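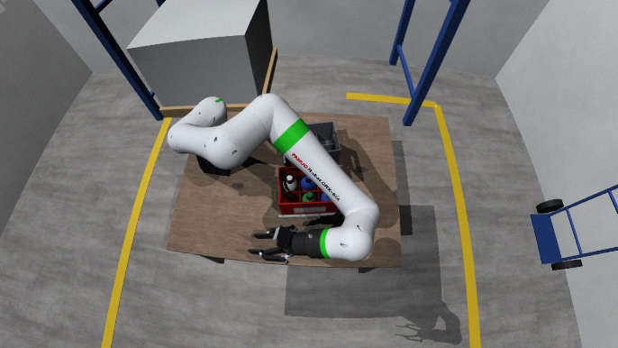
Jarby Teach Kit: show the arm once, by hand or from your chair

I've been selling and supporting this kit out of our Nartey workshop for a while now, and I still get a little grin when somebody moves a crate of bottles with it for the first time. So let me walk you through what you get, what it's good at, and where I'd tell you to save your money!

The Jarby kit is a way to show a robot arm a job without writing a program. You either take hold of the arm and push it through the motion yourself, or you sit down with the Cira hand controller and drive it from across the room (or from another building, if your network is decent). Either way the software records what you did, and you end up with a demonstration you can replay, trim, or feed to whatever learning setup you're using.

The practice cell

Every kit comes with the simulated cell, and I'd start there even if your real arm is already bolted down. You get the FANUC CRX-5iA on its table, a two-finger gripper, a red crate with bottles in it and a gray bin behind. The job we built it around is bottle handling: reach into a compartment, close on a bottle, lift it clear of the dividers, put it in the bin. Sounds easy. Then you try it with the forearm hanging over the very bottle you want, and you learn a lot about elbows.

You can move the crate and bin wherever you like, and please do. People who record everything with the crate in one spot come back to me a month later asking why the robot gets lost when it's been nudged.

Teaching by hand

On the real arm, clip the Jarby handle on above the gripper, hold the enable button, and guide it. Go slower than feels natural. The button under your thumb opens and closes the fingers, and a second one drops a marker so you can find that moment again later. I like hand guiding for anything with contact in it, such as seating a bottle in a tight compartment, because you feel the bump right away.

The downside is that you're standing in the way of your own cameras. If you're recording video along with the motion, your sleeves end up in a lot of it.

Teaching by remote

That's the Cira's job. It's a one-handed controller with a trigger for the gripper, and it works in the practice cell and on the real arm with the same settings. There's a clutch on the side: squeeze it and the arm holds still while you bring your hand back to somewhere comfortable. Use the clutch! New folks forget it's there and end up twisted around like they're hanging wallpaper.

Helju Adomaitis, who wrote most of the Cira software, set the default scaling at half speed, so your hand moves twice as far as the gripper does. I leave it there for bottles and turn it up for big empty moves across the table.

Recordings

Each one is saved with joint positions, gripper state, your markers and any camera feeds you've hooked up. The starter library has 453 bottle demonstrations in it, all from the practice cell, and a few of those are deliberate fumbles with the recovery left in – don't delete them, they're some of the most useful ones. Local storage holds 1000 recordings per project before it asks you to archive.

What's in the box

Cira controller with charging cradle
Jarby hand-guiding handle
Bokus interface box and cables
License for the practice cell (two computers)
Printed quick start, plus the long manual as a download

Part number for the full kit is 3144. The handle and the Cira can be ordered separately, but the Bokus box is needed for either one on a real arm. For the practice cell alone you only need the Cira and the license.

Before you order

You'll need to supply the arm, the gripper and your own safety assessment. The kit doesn't replace any of the robot's safety functions and it won't let you get around them either. If your gripper isn't on our list, send me the model and I'll tell you whether we've got a driver (Abdul-Rahman Odoi adds new ones pretty regularly, and the next batch is due in August).

Would I buy it for a line that does one fixed move all day long? No, program that the normal way. If your crates change, your bottles change and you'd like the person who knows the job to be the one teaching it, get in touch and I'll set you up with a trial license for the practice cell.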